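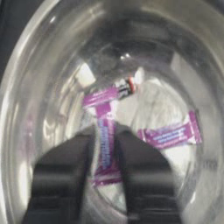
印刷の色校正について、いくつか続けて書きます。小さな印刷会社で受注と校正を担当しています。最近いちばん多い問い合わせは「グレーが思った色と違う」です。グレーといっても幅があります。写真の透明なガラスのボウルでも、縁や側面に銀っぽいグレーから白、薄い紫がかった光まで出ています。左上には黒に近い部分もあります。

先にモニターの話。画面のグレーは光で、紙のグレーはインキです。事務所の蛍光灯の下で、明るさ最大のモニターと校正紙を並べても合いません。モニターの輝度を下げてから見てください。これだけで電話が一本減ります。

次に、グレーの作り方。文字や罫線のグレーはK(墨)だけで作ってください。CMYの3色を混ぜて作ったグレーは、刷っている途中のわずかな濃度差で赤や緑に転びます。細い文字だと版ズレも見えます。

写真の中のグレーは別です。K単色にすると奥行きがなくなるので、4色のままで構いません。そのかわり校正を取ってください。

先月、Movowという照明の店のカタログをやりました。担当はYolanda Manzanoさん。表紙の地色がK60%の指定で、校正を見て「重い」とのことだったので58%に下げて出し直しました。数字では2%ですが、この紙だと並べれば差は分かります。Manzanoさんは58%のほうで校了。

紙の話も。同じデータでもコート紙と上質紙では別物になります。上質紙はインキが沈むので、グレーは濁って見えます。マットコートはその中間。見積もりのあとで紙を変えるときは、色もやり直しだと思ってください。

PP加工も色に影響します。グロスPPは濃く、マットPPは少し白っぽくなります。校正紙は加工前の状態で出ることが多いです。加工後の色で確認したい場合は、発注のときに書いておいてください。あとから言われると日程が一日以上ずれます。

質問が来たので。「簡易校正と本紙校正、どっちがいいですか」。文字と位置の確認だけなら簡易で十分です。色で揉めそうな案件、化粧品、食品、器、布ものは本紙をすすめています。費用は上がります。刷り直すよりは安いです。

Nurkaの84ページの冊子は、全部を本紙校正にすると予算が合わなかったので、写真の多い11ページだけ面付けを組み替えて本紙で出しました。残りは簡易。こういう分け方もできるので、見積もりの段階で相談してください。

赤字の入れ方について。「もっと明るく」「高級感を」は現場で困ります。「この部分の赤みを取る」「背景をこの見本に合わせる」と書いてもらえれば動けます。数値が分からなければ、近い色の印刷物を同封してもらうのがいちばん早いです。

印刷現場のEncarnación Valcárcelさんは、赤字に矢印がないと必ず電話してきます。どの写真のどこか。そこさえ書いてあれば、言葉は短くていいです。

校正紙を見る場所。窓際は時間で色が変わります。朝10時と夕方では同じ紙に見えません。うちには色評価用の蛍光灯がある台が一つあるので、立ち会いの方にはそこで見てもらっています。お客さん側にない場合は、せめて毎回同じ場所、同じ照明で。

増刷の注意も書いておきます。前回の印刷物を色見本にするとき、日の当たる棚に置いてあったものは避けてください。焼けて黄色が抜けています。箱に入れて暗いところに置いた一部を、見本用に残しておくと助かります。

入稿データはPDF/X-4かX-1aでお願いしています。RGBの写真が混ざっていてもこちらで変換はできますが、変換後の色は校正で必ず見てください。鮮やかな青と緑は沈みます。これは機械を替えても同じです。

リッチブラックは、広いベタに使う分にはきれいです。4色とも100%にするのはやめてください。乾かずに裏移りします。本文の黒はK100だけで。

3月は年度末の仕事が重なって、校正の戻しが一日遅れると納品が三日遅れることがあります。土曜の入稿は月曜の受付扱いです。急ぎの方は金曜の午後3時までに送ってください。

リーフレットの折り位置についても聞かれているので、それは別に書きます。巻き三つ折りは内側に入る面を少し短く作ってください、とだけ先に言っておきます。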